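Search the Household Encyclopedia Enter a word Go Browse A to Z

Cellulose sponge (household)

A cellulose sponge is a soft, porous cleaning block made from plant fibre, usually wood pulp, and used in kitchens, bathrooms, laundries and sheds for wiping, washing and mopping up. It is among the humblest things in the house and one of the most reached-for, and most families will have a good many pass through the sink in a year without giving the matter much thought. It should not be confused with the natural sea sponge, which is the skeleton of a marine animal, nor with the foam sponge, a plastic product that looks similar on the shop shelf but takes up water less readily.

Making

Wood pulp is treated with chemicals until it becomes a thick, syrupy liquid called viscose. Strengthening fibres such as cotton or hemp are stirred in along with dye and crystals of sodium sulphate, and the mixture is put into a mould and heated. The crystals melt and drain off, leaving holes behind them, so the size of the crystal largely decides the size of the hole. The block is then washed, trimmed and cut. Large crystals give the coarse sponges favoured for cars and floors, small ones the finer sort kept for glassware. A good look at the face of a coarse one shows how uneven the holes are, wide and narrow all jumbled in together like the inside of a honeycomb — quite a pretty thing, for something that spends its life beside the dish rack. 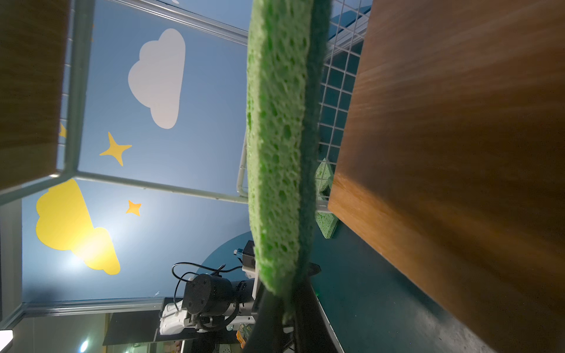

Sizes and colours

There is no single agreed size for a household sponge. Makers cut them to suit the hand, the packet or the job, and a mixed bag from a discount store may well hold several shapes. The general goods shop at Stullilbridge, which for many years sold sponges loose from a bin by the door, listed nine different cuts in its September catalogue, from a slim bar meant for bottles to a great slab meant for walls.

Colour is added during making and has no bearing on how well a sponge works. Its usefulness lies in telling one from another. A household might keep blue for dishes and green for benches, or the other way about, and so long as everyone under the roof knows the rule it hardly matters what the rule is. Bathroom sponges are best given a colour of their own, well away from anything used on plates.

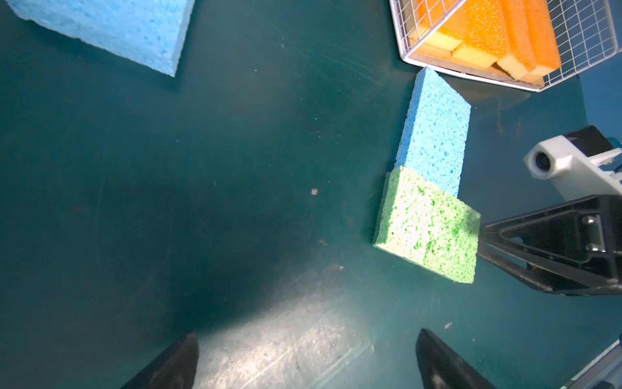
Sorting a mixed lot of sponges is a small chore and a rather pleasant one, and it goes more quickly with everything spread out flat where it can be seen. Colour is the obvious place to start, though it is worth having an eye for shape as well before anything goes on a shelf. Two sponges laid end to end will show the difference straight away: the light-blue one here is long and narrow, while the lime-green one meeting it is wider and nearer to a square, and a row made up of both would never sit quite evenly. Larger pieces, like the big pale blue one lying off on its own, are generally better laid flat at the bottom of a stack or given a spot to themselves. Any sponge that has begun to crumble at the corners can be put aside for the shed at this point.

Storage

New sponges are often sold slightly damp in a sealed wrapper, which keeps them soft, and they are happiest left in it until wanted. Once opened they will dry out and stiffen. This does no harm at all, and a few moments under the tap will bring them back — children are usually delighted to watch it happen.

Sponges in daily use want air more than anything else. A closed cupboard, a deep dish or the bottom of the sink will keep them damp and bring on a sour smell. Wire shelving is a sensible choice, as the open grid lets air in from the sides. The Ellery rack, a plain wire unit made for many years at Curndale and still found in older laundries, was designed with this in mind, and the Curndale works is recorded as having turned out 3,332 of them before the line was given up.

Solid shelf boards between wire sides are common too, and suit dry spares very nicely. Standing the sponges upright in a row, one colour to a level, takes up less of the board than laying them down and makes it easy to lift out just the one. Lime green might go on the middle shelf and orange on the one beneath, with the blues still to be found a home.

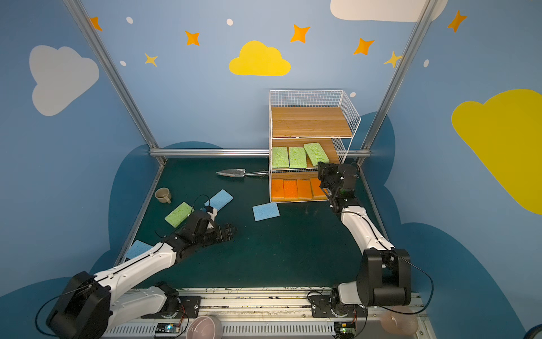

Care and disposal

After use a sponge should be rinsed under running water, squeezed until it stops dripping (squeezed, please, and never wrung, as twisting tears the fibres) and stood somewhere airy. It should be replaced when it smells, sheds or loses its spring. Plain cellulose sponges without a plastic scouring pad or other additives may be cut up small and added to the compost, although the dye in some brands makes gardeners wary.

Page last revised December 8, 2023

Related articles
Bottle brush
Chamois
Dish rack
Sea sponge
Stornia scouring cloth
Wire shelving
Wood pulp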